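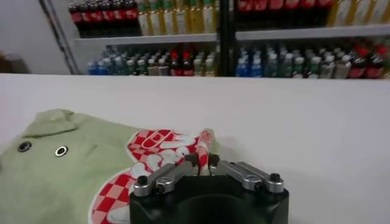

Second Week With the Grippers, and I Have a Favorite

Sep 22, 2026

OK, so I've finally had enough time with both grippers to have opinions, and I have plenty of them. Quick recap if you skipped the last post: I've been swapping two grippers on and off the same arm to see which one is better with clothes. One is the Firnari, metal linkage fingers and a body like a hockey puck. The other is the Berrada, which has soft rubbery fingers and looks a lot friendlier.

I really thought the soft one would walk away with it. Cloth is soft, fingers are soft, done! But on fleece it kept sliding. It would close, the fabric would bulge up between the fingers very nicely, and then halfway through the lift the whole thing just slipped out. I ran 40 lifts with each gripper and the Berrada dropped 11 of them. The Firnari dropped 4, and I'd blame at least one of those on me for setting the table height wrong.

What I like about the metal fingers is how little cloth they need. A tiny fold is plenty, and because the tips are so narrow, the wrist camera still gets a good look at what's going on next to them. With the Berrada I lost half my view every time it closed (I tried tilting the camera, which helped a bit and then made everything else worse).

Prints are their own headache. The thick inky part of a graphic is stiffer than the fleece around it, so it wrinkles instead of folding. My pick-point code also loves high contrast, so guess where it wants to grab every single time. A checkerboard is basically candy to it. I've started masking out the printed area on some runs, and I'll post those numbers once I trust them.

Complaints about the Firnari: the cable is too short and comes out on the wrong side for my arm. Also, the force setting only has 5 steps, and the jump from the second to the third is huge - gentle, gentle, CRUNCH. I've been living on step two.

The Berrada goes back in its box for now. In October I want to try it again on a thin T-shirt, where I suspect it'll do much better, and I still need to order a longer cable from Prasgate before then.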